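# The Long Goodbye to the Spare Room

Every house I have lived in has had a room that wasn't for anything. My parents called theirs the sewing room, on the strength of a machine last threaded for my sister's Year 6 formal. Mine is the study. I have studied nothing in there since 2000, unless you count the ceiling, during a bout of shingles.

The spare room is dying, I'm told, and the people telling me mostly sell real estate. Sewwandi Chowdhury has been flogging units in Tautahi for long enough to remember when a third bedroom was a selling point. Now she lists it as a "flexi space", a term she delivers with the weariness of someone asked to say grace at another family's table.

"Flexi means the bed doesn't fit," she told me. "But you can't print that on a brochure."

She walked me through one anyway. It had a window onto a light well and a power point at the height of my knee. The asking price worked out at 346 dollars a week more than the flat next door, which had no flexi space and a considerably better kitchen. Three couples were pacing it out in their socks. One bloke lay down on the carpet to see if he'd go in straight. He went in on the diagonal.

What these rooms hold, once somebody buys them, is whatever lost the argument everywhere else. Exercise bikes. Good suitcases inside bad suitcases. The toys of children who have since acquired moustaches and car loans, and who will not hear of the toys going to the op shop, nor of taking them home.
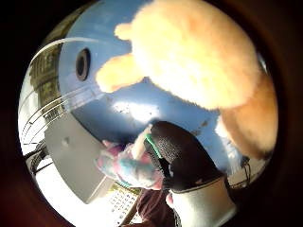 *Soft, orange and in no hurry to move out.*

Þórey Hedegaard runs a storage business on the edge of Bestotthorpe, and she regards the vanishing spare room with the serenity of an undertaker in flu season. She opened in June nine years ago with 300 lockers. She has 404 now and a waiting list for the ones near the roller door. Most of her customers sign up for three months. The longest-serving three-monther is in his eighth year.

"He visits," she said. "Brings a folding chair and a thermos. I think he's got his spare room back, he just has to drive to it."

I asked what he kept in there. She said she'd never asked, and then that it was mostly National Geographics and a canoe.

Not everyone has surrendered. Bent Hallgrímsson, a retired surveyor, lives alone in four bedrooms at the top of a hill and keeps two of them made up, hospital corners and all, with a towel folded on each bed. His last overnight guest was a nephew who had missed a bus. Bent described the visit to me in some detail, including the breakfast. I was offered a bed twice before I'd finished my tea and would have taken it if I hadn't left the dog in the ute.

On the drive back I resolved to clear out the study. I got as far as the doorway, where there was an ironing board in the way, and then I remembered my sister was thinking of coming down for Christmas. She'll need somewhere to put her bag.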